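Mar 28, 2023

Spent the day on the drawer-opening planner in Hirkus, our kitchen sim. The grasp pose now comes from a line fit to the handle in the wrist view, with no CAD prior.

Two long bar handles, same slant from this angle — so the fit has to pick the right one first.

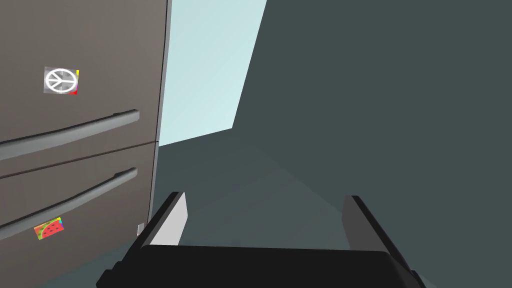 Themba Ngubane: Why not segment the drawer fronts and pick the handle by parent? Line fits swap under small yaw errors.

Fair. Tried it. Success went from 52 to 91 over the same seeds, but planning now stalls when both arms are active. The collision checker treats the idle arm as a fixed obstacle at its start pose. Stale joint state, my bug.

Patch publishes both arms at 90 Hz. Rerunning with the full body loaded.
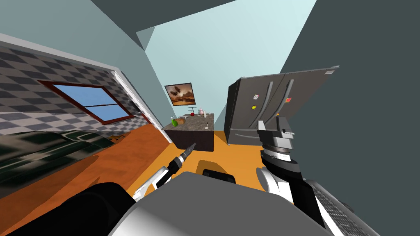 Both arms up, fridge and counter in view.

Logs go up once the rerun finishes.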